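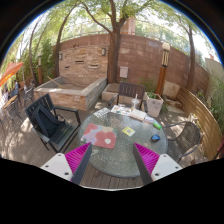

Clearing a Table Outdoors: How Close Are Machines to Doing It?
Final project report, Home Automation module, Skelldale College

1. Why I picked a table

When we were asked in June to choose a household job and find out whether a machine could do it yet, most of my group went for laundry or the dishwasher. I went for the patio table. Every house I've lived in has had one surface where things pile up, and it always gets cleared at the last minute by whoever is carrying the food. It feels like it should be the easy one. No hot water, no knives, nothing to fold.

My question was quite narrow: could a two-fingered gripper pick up ordinary small things from a messy table and put them where they belong, if it learned only from a person doing the job first? I did the person part myself, with a hand-held gripper, and then trained a policy in Ruditz (the software we use on the module) and ran it on the Mosquera arm in the Bernodton workshop.

2. The job

I kept the list short. Cards and leaflets go in a pile, the books get closed and stacked, pens and other bits go together, and the computer mouse goes on its mat. That last one was meant to be a throwaway and ended up taking most of my time — more on that below.

I recorded 1354 goes in total, each one a single pick and place. I mixed the objects up between goes so that the policy couldn't just learn where things usually sat. Some goes were on a plain indoor desk and the rest were outside on a glass table with a bumpy, rippled top.

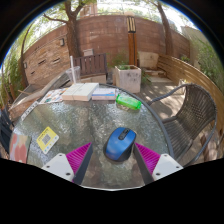
Figure 2. Fingers either side of the mouse on the textured glass.

3. What using the gripper taught me

I'd recommend that anyone writing about home robots spends a morning clearing a table with two fingers. You get humble very fast! Things I do without thinking turned into little puzzles. A card lying flat on glass is horrible. My own fingers slide it to the edge and pinch it as it tips over, but with the gripper I kept pushing it along and chasing it round the table. Bumpy glass is a bit kinder than the smooth desk, as there's sometimes a gap under the corner of the card you can sneak into.

Books were a mixed bag. A thin one, shut, is fine if you come at it from the spine. An open one wants two hands, really, and I never found a way of closing it that I'd be happy to see a machine copy near anybody's drink.

The mouse is a lovely thing to grip. It's rounded, it's made to be held, and the soft ridged pads seem to like it. Picking it up was never the hard bit. The hard bit was letting go: it has to land the right way up, on the mat, and facing a sensible direction, and if you open the fingers a touch too high it drops and skids. I hadn't even thought about which way a mouse "should" face until I had to write a rule for scoring it.
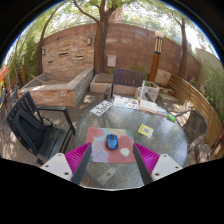
So I scored placing separately from picking, and I'm glad I did, as lumping them together would have hidden the most interesting part of the results.

4. Results on the arm

We gave the arm 40 trials with the mouse. It picked it up in all but 11 of them, which I was thrilled with. Placing was much weaker. It would often get the mouse over the mat and then hover, as if it couldn't make up its mind, and several times it let go with the mouse half on and half off. I counted those as fails, though at home I'd probably call them good enough.

With cards it was bad enough that I stopped early. The books I didn't try on the arm at all, for the reason above.

The light bothered it as well. On the desk it moved steadily. With sun and leaf shadow moving across the glass it hesitated more, and my guess (only a guess, I didn't test it properly) is that the shadows looked like edges of things.

5. Can it clear the table yet?

Part of it, slowly, with someone standing by. If your mess is chunky objects with a fair bit of room between them, I think a machine is nearly there. If it's leaflets, strips of paper and open books, do it yourself for now.

6. What I'd change

I'd double the recordings to 2708 and spend nearly all the new ones on letting go. I'd also give paper its own project, possibly with a different fingertip. And I'd write the scoring rules before recording anything — I changed mine on a Monday halfway through and had to go back over everything I'd already marked.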